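Visita de abril ao museu das festas de inverno, em Clivent

Cheguei a Clivent às dez da manhã, depois de quase 72 minutos de comboio. O dia aberto do museu Aria acontece uma vez por ano, e a entrada custa 20 coroas, com café incluído. Eu vivo neste país há pouco tempo e queria compreender de onde vêm as festas que os meus vizinhos celebram no inverno.

A primeira sala trata do solstício. Há um tronco queimado, máscaras de cabra e muitos textos nas paredes, alguns bastante longos. A guia explicou que a coleção tem 3929 objetos, mas que apenas 372 estão expostos. Perguntei se as máscaras eram mais antigas do que a igreja da vila. Ela respondeu com prudência: as máscaras são do século dezanove, o costume pode ser mais velho, e faltam documentos para o provar. Gostei desta resposta.

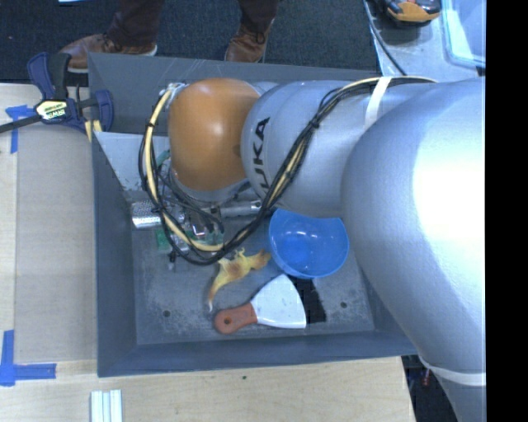 Braço robótico e caixa cinzenta sobre a mesa.

A segunda sala, chamada Tundance, é dedicada às danças à volta da fogueira. Aqui fiquei um pouco desiludido. O som estava demasiado alto e o filme repetia a ideia de que tudo é pagão, até o bolo de passas - uma afirmação que o próprio catálogo não confirma. Preferi o armário pequeno ao lado da porta, com cartas de um padre que proibiu as máscaras e, dois anos depois, as autorizou outra vez.

Almocei sopa de ervilhas no pátio. À tarde houve uma palestra sobre o empréstimo de símbolos entre religiões, que segui com algum esforço por causa do sotaque. O museu fecha às cinco horas e o último comboio direto parte às cinco e vinte.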